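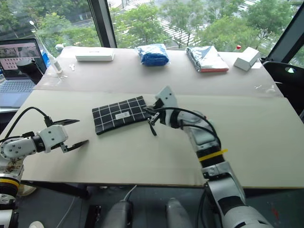
Posted by hedvig_lie, 11:40 pm
Board: Faith in Fiction > Finished Reading (spoilers ok)

Plidinon — was the ferryman an angel or not??

ok just finished. 600 pages in a week, eyes hurt. Need to talk about the ferryman bc my sister says he's obviously an angel and I say he's just a guy. A tired guy with a boat. Randi Aasen never says it outright. Only real hint I found is p. 116 where he knows Marit's baptism name before she tells him. But she's been shouting it at the church door two chapters earlier?? anyone could of heard. Thoughts

eblomqvist wrote:
Angel. Not even close. He won't take food, he won't give a name, he asks her why she's weeping. Straight out of scripture. Go read Judges 13 and then the supper at the inn again.

hedvig_lie wrote:
he does take food tho. The bread in chapter 3. She hands him half

eblomqvist wrote:
He takes it. Doesn't say he eats it. It's in his coat pocket at the end, remember, when they find the coat.

hedvig_lie wrote:
ugh. forgot the coat

Kaijage_E wrote:
Abraham's visitors ate though. Genesis 18, they sat down under the tree and ate. So the bread proves nothing either way. I lean human. The whole book is about Marit wanting a sign so badly she stops noticing people. Make him an angel and you've handed her the sign, and then what were the Vandine chapters for?

eblomqvist wrote:
The Vandine chapters were for putting me to sleep.

Kaijage_E wrote:
Best part of the book. The quarrel with the deacon over the bell? Come on

kerstin.e wrote:
Did anyone do the audio? Bimedia one. The reader gives the ferryman this hushed echoey voice, very HEAVENLY, so they clearly picked a side. Spoiled it a bit for me. I switched to paper after the flood

hedvig_lie wrote:
wait really. Sister did the audio!! that explains a lot

kerstin.e wrote:
Ha. Tell her to read the last crossing in print, it's so much plainer. He coughs. He complains about his knee. An angel with a bad knee, I don't know

eblomqvist wrote:
Jacob got the bad hip, not the angel, I'll give you that one. Still. Who lit the lamp on the far bank?

Kaijage_E wrote:
The widow. She says she lights it every night in November for her son.

eblomqvist wrote:
She'd been dead since the thaw.

Kaijage_E wrote:
She had NOT. That's her sister-in-law. Same surname, I grant you it's confusing, there should be a family tree in the front

kerstin.e wrote:
there is one in the Lo Presti edition. Back of the book, not the front. Eilif is wrong, widow's alive, she's at the Easter service

eblomqvist wrote:
Mine has no tree. Fine. Checking tonight.

Still an angel.

hedvig_lie wrote:
so that's two for guy w/ boat, one angel, and Kerstin?

kerstin.e wrote:
Undecided. I think Aasen wants us stuck. Which annoyed me for the last 100 pages tbh — I like her writing but I wanted her to commit. Her first one did the same thing with the well

Kaijage_E wrote:
The well was different, the well was a cheat. Start a thread on that and I'll be there

eblomqvist wrote:
Checked. Widow is alive. My mistake. But she's at Easter service holding the lamp, and it's the FERRYMAN'S lamp, the one with the dented lid. So how did she get it if he never came ashore

hedvig_lie wrote:
oh no

going back to read the last crossing again, don't wait up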